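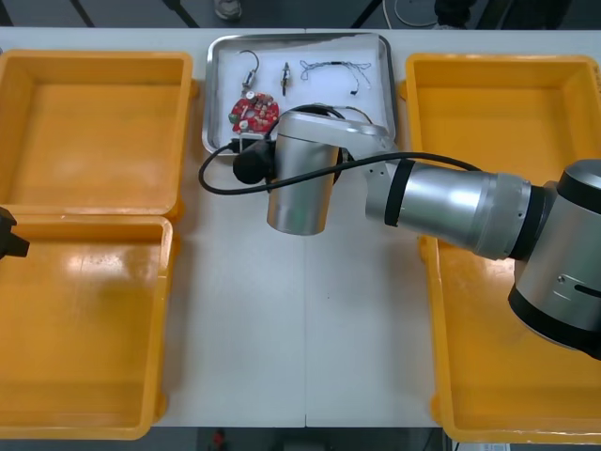 I've read the post about the Flernville free bonus three times now and I still don't think the sums come out the way it says. The main trouble is that the Idard account page shows one balance and the rules treat it as several. There is the money you paid in, there is the bonus, and there is whatever you've won while the bonus is live, and each of them has its own rules about when it can leave. I'd want them kept as plainly apart as the three open yellow bins round that steel tray, so that you could see at a glance which one you were dipping into. What Idard gives you is one number in the corner of the screen and a link to the terms in small grey type.

I'll leave the earlier message in so people can follow, and put my answers underneath each bit.

> Just wanted to say that I've been playing Flernville on Idard
> with the matched deposit offer and I honestly think it's the
> best deal going at the moment. They double what you put in, the
> wagering is only 22 times, and the house keeps 4 per cent on
> this game. So you're starting with twice the money and giving
> back next to nothing.

"Only" 22 times what, though? I went and looked. On the offer page it says "22x wagering" and leaves it there. In the full terms it says 22 times the deposit and bonus together. With a matched deposit that means 44 times the bonus, and that is a very different thing to sign up to.

Take it slowly. Say you put in £10 and they put in £10. You now have to stake £440 in total before any of it can be taken out. If the game keeps 4 per cent of what is staked, then on average you'd expect £440 of staking to cost you £17.60. The bonus was worth £10. So on an average run you'd be worse off than if you had never ticked the box and never played at all. Yes, I know the real figure is a bit kinder, as plenty of people run out before they get to the end and you can't lose more than is in the account. I don't find that a very comforting way for the figure to improve.

The 4 per cent is also a figure I'd want to see for myself. Gurkholm supply the same game in more than one setting, and the help screen inside the game is where the number should be. On my account the help screen gives it. The offer page doesn't, and neither does the lobby. Open the game, press the little question mark, scroll right down to the end past the pictures of the symbols, and read what it says on your own account. If it says something else, the sum above gets worse.

> I know some on here will say it's luck but I have kept a proper
> log. 1,005 spins, all at the same stake, all written down, and
> I'm slightly ahead. I think that shows the game is paying out
> well above the published figure at the moment, probably because
> it is new and Gurkholm want people talking about it.

I like a log, and most people don't bother, so credit for that. But I don't see how 1,005 spins can carry this much weight. Flernville is a very swingy game. Most of what it gives back comes from the bonus round, and the bonus round turns up seldom. One good one inside your thousand spins puts you ahead. Take that single round out of the log and see where you'd be. I'd guess well behind, and I'd guess that because it's what my own notes looked like when I tried it on a different Gurkholm game last April.

As for games being set loose when they are new, I've heard it about every release since I joined this list, and before that I heard it about fruit machines in pubs. Has anyone ever had anything to back it up other than a good evening? If a game really did pay better in its first month, the people who keep long records would have spotted it by now. All we get is the players who happened to win posting that they won. The ones who lost in the first week don't write in to tell us about it.

I'd be glad to look at the log if you want to put it up. Stake, result, and a mark against the spins that set off a bonus round would do. Please don't leave out the sessions that were "just messing about".

> The terms are fairly long but I had a read through and there's
> nothing in there to worry about, it's all the standard stuff.

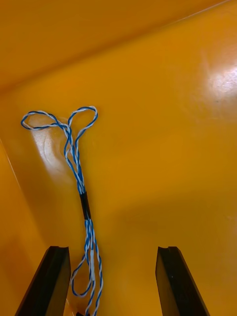 "Standard stuff" is doing a lot of work there. The terms for this offer are spread over three pages which all refer to one another, and I had to keep them open side by side to work out which clause won when two of them disagreed. It's about as easy to follow as that blue and white wire, with the strands wound round each other and a couple of loops springing out at the top. You pick up the clause on top stakes, follow it along, and it goes under the one on excluded games and comes back out somewhere in the general terms. I don't say it was done on purpose. I do say that a company which wanted it understood could have put the lot on one side of paper.

Three things I found that I'd call worth worrying about.

The top stake while a bonus is live is £3 a spin. Fair enough, except that the game lets you go over it. There's no warning and no block. The terms say winnings from a spin over the limit "may be removed". So you could play the whole thing through, ask for your money, and be told at the end that one spin in the middle spoiled it.

The buy feature in Flernville, where you pay extra to go straight into the bonus round, doesn't count towards the wagering at all. The button is still there on the screen and still glows at you. I think the cost of it also counts as a stake for the purposes of the top limit, but the wording can be read either way and I've written to support to ask.

There's also a cap on what you can take out from bonus winnings, and it's in the general terms and not in the ones for the offer. I nearly missed it. If you're playing a very swingy game, the rare big win is the whole reason to put up with the rest of it, so a cap takes away the very part you were playing for.

> Also worth saying that Lockwood have given the offer top marks
> in their round-up, and they've been going for years, so they
> wouldn't put their name to something dodgy.

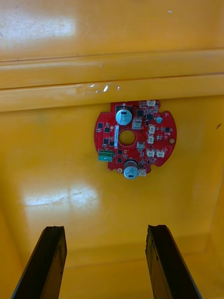
Photo: Lockwood

I didn't say dodgy. I'd say poor value, and badly explained. Those are ordinary enough faults, and a review site ought to be able to spot them. Have another look at the Lockwood piece and see how much of it is about the offer and how much is about the graphics and the music. I found one line on wagering and it repeated the "22x" without saying what it was 22 times of. Every mention of Idard in the article is a link, and there's a line at the foot of the page saying they may be paid if you sign up through it. They're open about it, I'll give them that. It does mean I read the top marks in the same way I'd read an estate agent on the size of a garden.

I'd also like to know when they last checked it. The article has "updated" at the top with no sign of what was changed, and it describes the old cash-out screen.

> Anyway, get in while it lasts, it ends soon!

It said that when I first saw it. The clock on the page counts down, gets to nothing and starts again. Try it with a fresh browser and see whether yours shows the same time left as your main one. Mine didn't.

To be fair to the other side, I can see one sort of player it might suit. If you were going to put the £10 in anyway, and you were going to play Flernville with it anyway for a good many evenings, and you keep your stakes small and leave the buy button alone, then the bonus gets you more time on the game. That's a perfectly good reason to take it. It's a game, people pay for games. I only object to it being passed round the list as free money, because we've got new members who might put in more than they meant to on the strength of that.

What I'd do is turn the bonus down. There's a box on the deposit page, already ticked, and you have to untick it every time. Then your money is yours and you can take it out whenever you like. If you've already accepted it, support can cancel it for you as long as you haven't started playing it through. After that I believe you lose the bonus and anything won with it, though I'd get them to put it in writing before you agree.

Could somebody with an older Idard account check two things for me? First, whether your help screen in Flernville gives the same 4 per cent. Second, whether the box stays unticked once you've unticked it, as mine keeps coming back. Reply to the list please and not just to me, so it ends up in the archive.

I'll post the answer from support about the buy feature when it comes. So far I've had the automatic one.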